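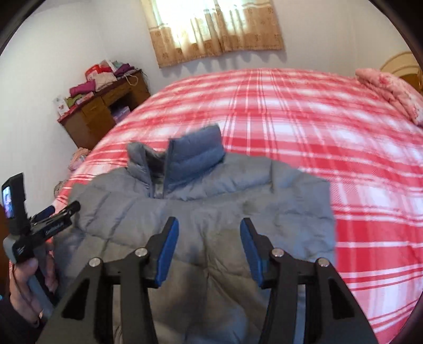

Piroska Gulyás wants to know whether the Finton hand gripper can cope with puffy clothes, or whether her students should stick to T-shirts for the folding round. It can cope, Piroska! Puffy things take more practice, so I'd start them on a jacket early and let them get grumpy about it in October instead of the week before the contest.

Finton hand gripper, club version

Reading time: 2 minutes

Print this page | E-mail this page

I've been selling kits to school robotics clubs for a while now, and the Finton is the one I end up talking about most. You hold it by the handle and work the two fingers yourself. No arm, no motors to burn out, no long afternoon of wiring before anyone gets to pick something up. The kids do the job by hand, record it, and then use the recordings to teach the arm they've built (or the one the school already owns, if you're lucky).

The fingers have blue pads on the inside faces, and those pads are what you'll be replacing. They're glued on, they wear, and somebody in every club likes to pick at the corners. I put one spare pair in the box and sell more separately.

A few things I get asked a lot:

Can two students work together? Yes, and for clothes I'd say please do. One gripper per person, one on each side of the bed or table. Agree on who goes first with the sleeves or you'll bump into each other constantly. Ashok Grewal's club does all its practice in pairs and they swap sides every Friday, which I've stolen for my own beginners.

Does it fit the Danier arm? The finger set does, with the Zerkport adapter plate. The plate isn't in the box. Order it at the same time, it saves you the second shipping charge.

What about the older Nuttall fingers? Sorry, no. The pivot holes are in a different place and I've seen what happens when people get a drill out.

How wide does it open? 102 mm between the pads. Fine for a collar, a cuff or a rolled-up sweater. Don't try to grab a whole folded coat in one go!

What's in the box

Gripper with handle, fingers fitted
One spare pair of pads
Hex key
Club worksheet on folding (printed, and yes, you may copy it)

Weight: 900 g
Price: $127 each, club orders only

I ship on school purchase orders, and you can pay once it arrives. If a pivot screw feels loose out of the box, snug it up gently and stop as soon as the finger drags. Write to me if it still wobbles and I'll send a new linkage.

Print this page | E-mail this page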